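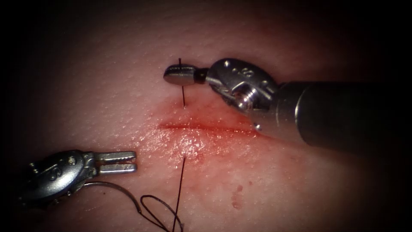
Figure 1. Practice pad with one short horizontal incision. The upper strand of black suture is held in the jaw tip of the right instrument.

Closing a Short Incision: What We Learned From a Piece of Pad

Student project report, Skills Elective, Plerton
Submitted 9 July 2021

1. Background

Our group signed up for the suturing project in March on the understanding that it would be the relaxing one. The other choices were a literature review on hand washing and something with spreadsheets. Suturing sounded like sewing, and two of us had sewn on buttons. The buttons are no longer attached, a fact that should perhaps have been disclosed on the application.

The project asked a small question. When a short straight cut in soft tissue is closed with simple interrupted stitches, how much does the distance between the needle's entry point and the edge of the cut matter to the finished line? In the textbooks this distance is called the bite. Everyone agrees it should be even on both sides. We wanted to see what happens when it is even, when it isn't, and when the person holding the needle has had too much coffee. The last condition was dropped from the protocol for lack of a control group.

2. Materials

We used Jukeck practice pads, which are pale and come with a fine texture all over, full of tiny pores. The pores matter more than we expected. Under a strong light every one of them looks like a needle hole, and in our first session we spent a good while admiring an entry point that had come with the pad.

Suture was plain black thread from the skills room drawer. Black is easy to follow against pale material and nearly impossible to follow in shadow. We lit the middle of the pad brightly and let the edges go dark, and after that we tried to keep all the important events in the middle.

Red staining around the cut was part of every run. Clean pads flatter the beginner. With blood on the surface the lips of the cut are harder to find, the stain spreads well past the cut itself, and wet patches throw back little points of light exactly where you are trying to look. In Figure 1 the brightest of these sits just under the center of the incision, a very inconvenient address.

Notes were kept in Flurketti, the shared notebook the department prefers. It saved everything, including a long entry consisting of the letter k, made by an elbow.

3. Method

Each incision was short, straight and horizontal. We made 38 in all, across several pads, and closed each one with the same stitch. The runs were divided into three groups:

Even bites, same distance on the upper and lower lip.
Wide upper bite, narrow lower bite.
Operator's choice, meaning no marks on the pad and no advice from the people standing behind.

For the first two groups we put a faint dot where the needle should go in. For the third we put nothing, and tried to keep our faces neutral.

The order of steps was the same every time. Find both lips. Enter the upper side a short way from the edge, come out inside the cut, pick up the lower side, leave at the matching distance. Draw the thread through until a usable tail remains. Tie, check, trim. Written down it takes two lines. Our median time for a complete stitch in the first session is available on request and will not be printed here.

We scored each closed cut on three points: whether the lips met, whether one sat higher than the other, and whether the surface puckered. Each item got zero, one or two. Two of us scored separately and then compared, a process that produced most of the project's arguments.

4. Results

Of the 38 incisions, 21 were closed with the lips meeting along the whole length. Another 10 met in the middle and gaped at one end, nearly always the right. The remainder are filed in Flurketti under "other," with photographs, for anyone whose day is going too well.

Even bites did best, as every textbook had promised. The lips came together flat and stayed level. Where the upper bite was wide and the lower one narrow, one lip tended to ride over the other like a badly shut suitcase. Pulling harder made it worse. We established this thoroughly, having each had to find it out in person.

Operator's choice was more interesting. In early runs, entry points wandered far from the cut, apparently out of politeness. Later they crept in until they were so close that the thread tore through on tightening. By the final session most of us had settled at a distance very near the marked dots without being told to, and this is the result we are proudest of.

Puckering had less to do with the bite than with tension. A stitch needs to bring the edges together and then stop. Stopping turned out to be the hard part of the sentence.

5. Things that went wrong

Losing the strand. A thin black line standing straight up from the tissue, as in Figure 1, is easy to see. The same line lying down in a red smear is gone. We began keeping hold of the upper strand whenever possible, and the number of searches fell sharply.

Grabbing too close. If the grip is taken right at the surface there is no room to adjust. A little height above the lip gives you something to work with.

Chasing the shine. Several entries were aimed at a wet highlight that moved when the operator's head did. Blotting first would have cured this. It went into the protocol at run 21, which is late for a good idea.

Scoring while hungry. See the sheet for the second session, where no stitch receives more than one point for anything.

6. Limits of the work

A pad does not breathe, swell or complain, and it will be just as patient on the tenth attempt. Our cuts were all short and all straight, so we have nothing to say about curved ones. The scorers also knew which group each cut belonged to. We considered covering the labels, and then ran out of tape.

There is also a practice effect running through everything. The even-bite group was spread over all sessions, but the operator's choice runs were bunched toward the end, when we were simply better. A future group should shuffle the order properly before starting.

7. Next time

We would use a larger set. Our original plan called for 113 incisions, a number arrived at by someone who had not yet closed one. We would also measure tension in some way better than "firm" and "too firm," and would try the Lưu spacing chart from the elective handout, which we found folded at the back of the folder on the last afternoon.

The unused pads have been returned to the cupboard, second shelf, with the good needles. The score sheets are in the folder behind them.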